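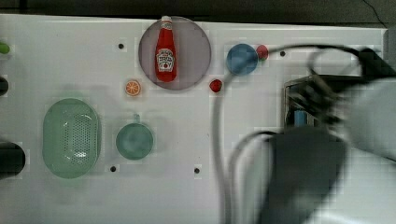 3. Collecting the Demonstrations

3.1 Tabletop setup

All of our training examples come from one kind of task: a person guides the arm through moving a small object from one place on a white table to another, and the system records what the arm did and what its cameras saw. We kept the task simple on purpose. Most of the interesting variety in kitchen tidying comes from the objects and where they happen to be, and we wanted as much of that variety as a small lab could produce.

Objects were drawn from a shared bin of toy food and light kitchenware. Figure 1 shows one layout from the set, with a ketchup bottle lying on a round plate, an orange slice, two small red balls, a cup, and a pale green colander basket, with the arm in motion at the right. A layout like this one is rich in possible tasks. The bottle can leave the plate, the slice can go into the colander, and either red ball can go almost anywhere. We love this property of cluttered tables, and it shaped nearly every decision in this section.

Figure 1. A tabletop layout from the Stedholm set, with the arm moving.

3.2 Recording procedure

Each session began with an operator placing objects by hand. We gave no template. Early on we tried printing random positions for the operator to copy, and the results looked strangely even, with objects spread out like pieces on a game board. People left to themselves pile things up, put a bottle on a plate, and push a cup too close to its neighbor. Those are the arrangements a home robot will meet, so we dropped the printed positions after the pilot in May.

The operator then read a short instruction from the Trukside prompt tool, such as "put the orange slice in the colander," and carried it out by teleoperation. An episode ended when the object was released and the arm had backed away. Objects were not reset between episodes, which means that each layout grew out of the one before it. This saved a great deal of time and gave us transitions we would never have thought to stage.

The full set holds 1163 episodes recorded over 80 layouts. Of these, 410 contain at least one failed grasp followed by a recovery. We kept every one of them! Our first instinct was to filter them out, and an early policy trained on clean episodes alone did well until its first slip, after which it tended to close the gripper on empty air and carry on as though it held something. Adding the recoveries back made the behavior far more patient, as Section 5 describes.

3.3 Look-alike objects

Placing two similar objects on the same table turned out to be especially useful. When an instruction says only "pick up the red ball," either choice is correct, and operators differ in which they reach for. We recorded the choice and did not correct it. For 17 layouts we also wrote paired instructions that name a position ("the red ball nearest the plate"), so that the same starting view leads to different motions depending on the words.

3.4 Labels and checks

Instructions were reviewed in Weltine, our labeling tool, by a second person who watched the recording without seeing the original prompt and wrote down what the arm had done. Where the two texts disagreed, a third reader settled it. Most disagreements concerned naming: one reader's bowl is another reader's dish. We accepted both names and kept them as alternate labels, which gave the language side of the model some welcome breadth.

Fast arm motion blurs some camera images. We left blurred images in the training data, and the Wattanapong encoder used in Section 4 receives them unchanged.

Search this journal
Enter keywords, author or title
Go

Related articles
Learning to recover from missed grasps in small kitchens
Word choice and agreement in robot instruction labels
How much clutter is enough? Layout variety in tabletop data

We use cookies to remember your reading preferences. Accept all | Manage settings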